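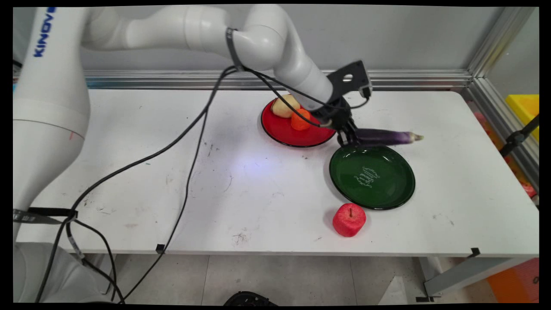
3.2 Table items and layout

The study looks at how people set out food on a small table when the plates differ only in color. Earlier work at the Jiltmont site used white dishes, and participants sorted the food by size or by how they would cook it. With colored plates we expected more sorting by color, and we wanted a layout simple enough that a change in sorting would be easy to spot.

Two plates were used, one red and one green. Both were round and large enough to hold several pieces of food without stacking. The table top was white and had no cloth on it. We tried a patterned cloth during the pilot at Illthorpe in March and dropped it, as participants tended to line items up with the stripes.

The food set was made up of vegetables that most people in the area buy every week. A potato and an eggplant were always included. The potato is pale and compact and sits wherever it is put. The eggplant is long, dark, and smooth, and it is awkward to place on a round plate next to anything else. Pieces that could roll were placed last.

Figure 4. Plates and vegetables on the white table. A potato and a small orange item are on the red plate, and the eggplant is held just above the rim of the green plate.

Each layout began with all items on one plate. The participant was then asked to say which items should move and which should stay, and gave a short reason for each. Answers were written down word for word and later grouped under nine headings, among them color, shape, meal, and storage. Two raters did the grouping separately and met afterward to settle the answers they had coded differently.

The eggplant was the item most often named first. Many participants said it needed a plate to itself, and several gave its length as the reason. The potato was more often left where it was. Color was mentioned less than we had expected, and mostly by people in the Lalerell group, who had taken part in an earlier task with colored bowls. We return to this difference in Section 5.

Layouts were checked against a printed sheet between sessions. Soft or marked vegetables were replaced with ones of similar size from the same store. The plates were wiped and put back on pencil marks at the start of each session. The order of layouts followed the Yap schedule given in Appendix B, with a break of around 2 minutes after each one.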